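**Reading the Palm, handout for week 11: the Hatholm hand and the Vindden hand**

Welcome back, everyone, and thank you for the lovely pile of palm prints you left on my desk (I'm still working through them, and Cyrill Ammann's smudged one is my favorite so far). Tonight we look at why two readers can hold the same hand and begin in quite different places.

Readers trained in the Hatholm style start with the heart line and stay there a good long while. In Vindden they go to the thumb first, and they may not mention love at all unless you ask — I was quite put out by this the first time!

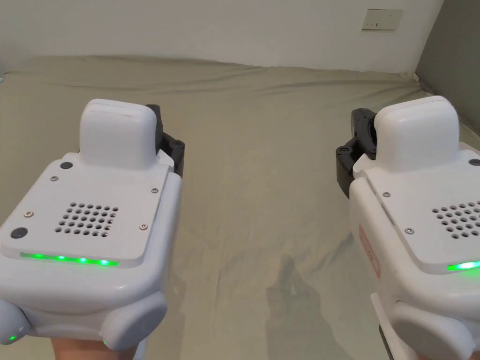 *Wrinkled olive-green sheet on a bed, with two white hand-held grippers.*

Treasa Coughlan's little book, which most of you have by now, gives the thumb a whole chapter. Please read pages 50 to 62 and mark anything that goes against what you learned from your own family. Bring the marks, even the cross ones.

For week 12:

- Read one hand twice, heart line first and then thumb first.
- Write down the words you used each time, just as you said them.
- Leave the Flustumura spread alone for now; we'll get to cards after the break.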